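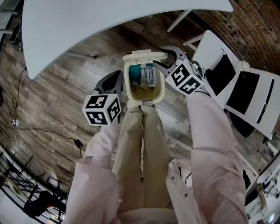 Paste and lining tests, second batch

Print | E-mail

January 22, 2026

Continued with the wheat starch paste for the Matemcombe ledgers. The batch from October was too thin and the linings lifted at the corners, so I changed the proportion. Now it is 100 g of Trernov starch, soaked overnight in a little cold water, then cooked slowly with the rest of the water and stirred all the time. I passed it through the sieve 2 times when it was cool. The second pass is much easier if the paste is cut in small pieces before.

Color is good, a bit gray. No smell. I keep it in the glass jar with the cloth on top, not in the plastic one, which still has traces of glue.

Lined seven strips of Dolterton paper with the new paste, all with the grain in the same direction. Strips 1 to 4 are under the heavy boards, 5 to 7 under light weight only. I was not fast enough with strip 3 and there is a fold near the left end. I leave it in the test, but please do not take it as a result of the paste.

Print | E-mail

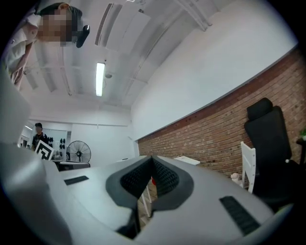
The Quiroga cloth is a different problem. It takes the paste well on the back side, but the weave comes through to the front of the paper when the pressure is high, and after pressing the sheet has small regular points everywhere. It is the same kind of fine dotted surface as on the two black mesh pads in the photo, only paler and with less relief. For a cover this is maybe acceptable. For the inside of a ledger it is not, the ink lines become difficult to read. I will try a sheet of blotter between cloth and paper, and less weight.

Still to do:
- open the boards after 7 days, not before
- measure how much strips 5 to 7 have curled
- cut new strips, the Dolterton 200 g paper also, if there is enough left in the drawer
- ask Quiroga if the cloth exists in a closer weave
- wash the sieve right away next time, the dried paste took me half of the afternoon to remove

Print | E-mail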